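4. Evaluation of the Terkovetti Hand in a Bedroom Setting

4.1 The kit under review

The Terkovetti hand is sold as a complete kit for groups that already own an arm. In the box we received the hand, the wrist adapter, the power unit, a knit sleeve for the forearm and the Olletti control software with a license for 12 months. A small wrist camera is offered as an option, and we ordered it too. We selected this kit over the Rashidi gripper used in our earlier study because bed making needs the fingers to go under an edge of cloth and then close on it, and the two flat jaws of the Rashidi gripper did this poorly in our hands.

Mounting was done by the second author, D. Begay, in one afternoon. The printed manual describes only the first version of the adapter, and we had to write to the seller for the right drawing. The answer came after two days. We mention this point because a laboratory without a mechanical workshop may lose more time than we did.

4.2 Tasks and procedure

We defined four tasks: pulling a sheet toward the head of the bed, smoothing a crease with the fingers, lifting a pillow by its corner, and moving a throw from one side to the other. All the tasks were guided by an operator wearing the Olletti glove. K. Odera and U. Mwaipopo shared the operator work, and both had trained with the glove before the first recorded trial. In total we recorded 724 trials. A trial was stopped if it passed 55 seconds or if the cloth was caught in the joints.

The bed was not prepared in a special way between the trials. We only put back the pillows and the throw to their approximate places, so the sheet kept the small creases of the former trial. We think this is nearer to the real use than a flat, ironed surface.

The view from the wrist is important for the operator, who did not stand beside the bed but worked from the next room. Figure 2 gives one such view. The fingers come into the picture from below and the thumb stands apart at the upper right, so the gap between them can be judged against the sheet. The dark sleeve takes a large part of the image. Both operators complained about this, and Odera asked several times for a shorter sleeve. 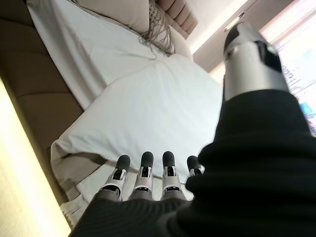

Figure 2. Wrist camera view of the hand over the bed, with the rubber fingertips toward the white sheet.

4.3 Observations on the fingers and the sleeve

The rubber fingertips were the best part of the kit. They held cotton well with little force, and they left no marks on the white cloth that we could find. With the throw the result was weaker. Its long fringe entered the open slots in the middle joints of the fingers, and most of our stopped trials came from this. The seller proposes a thin glove cover as a remedy, but the cover was not available when we made the tests and we cannot give an opinion about it.

The sleeve protects the cables and keeps loose threads out of the wrist. It also moves a little when the forearm turns, and then it hides more of the image than before. Fixing it with a band near the adapter helped. We would prefer that the kit includes such a band.

Strong daylight was a second difficulty. When the camera turned to the window, the exposure changed slowly and the operator had to wait. The Olletti software permits a fixed exposure, but the setting is lost at each restart. We reported this fault to the seller on 10 Oct 2018 and a correction was promised for December.

4.4 Cost of support

The service contract is sold separately through Grembridge. We used it once, for a thumb motor which became noisy, and the replacement part was sent without discussion. The work of changing it was left to us.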